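Notes for the evening pottery class, handout 2: glazing plates and other flat things

Okay, so last time I ran out of clock before I got to glaze, and I promised you I'd write it up. I'm doing this at the kitchen table with a cold cup of coffee, so forgive the rambling!

Flat pieces are harder to glaze than mugs. I know that sounds backward (a plate is just a circle, right?) but a mug lets the extra glaze run down and away, and on a plate it sits wherever you left it. Every drip, every overlap, every spot where your thumb was. If you want an even coat, pour it. Fill a pitcher, tilt the plate over a bucket, and let the glaze run across in one go while you turn your wrist. Then stop. Put the pitcher down. Going back over a thin patch is how I ruined most of my first year's work.

Stir longer than you think. The bucket of celadon on the bottom shelf settles like cement, and I give it 50 turns with the long paddle, scraping the bottom, before I trust it. Tanner Kennedy uses a drill mixer on his and gets lovely results, but he also wears a fair bit of it home.

Wipe the foot. Please wipe the foot! A damp sponge, then a clean part of the same sponge, until you see bare clay all the way round. Glaze on the foot melts onto the kiln shelf, and then I'm out there with a chisel.

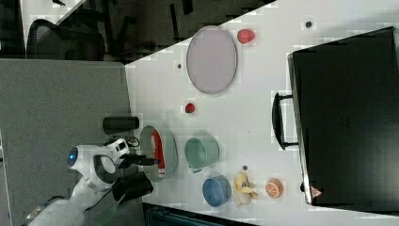
Why do pale green glazes look darker near the rim on some plates and lighter on others?

It mostly comes down to thickness. A see-through green gets deeper where it pools and paler where it thins out over an edge, so a plate with a raised lip will usually come out light on top of the lip and darker in the groove just inside it. If you don't like that look, make a softer curve when you throw, or pick one of the opaque glazes.

Now, ovals. Several of you asked, and there are two easy ways. You can throw a round plate, cut a thin leaf shape out of the middle while it's soft, and squeeze the halves together. Or you can roll a slab and drape it over a form, which is what I'd do. Janaka Chowdhury carved hers from foam and covered it with an old pillowcase, and it releases beautifully. Dry ovals slowly, under plastic, flipped onto a board once they can take it. The long ends always want to lift.

Testing: make tiles from the same clay as your plate. I have 369 of them in shoeboxes and still end up making a new one for every bucket. Write the glaze name on the back in iron oxide, never marker, which burns right off.

For next time:

- one bisque-fired flat piece, any shape
- a sponge you don't mind losing
- an apron, or clothes you've given up on

The April firing fills up fast, so put your name on the sheet by the sink if you want shelf space. Wide plates go on the top shelf, small stuff fits in around them.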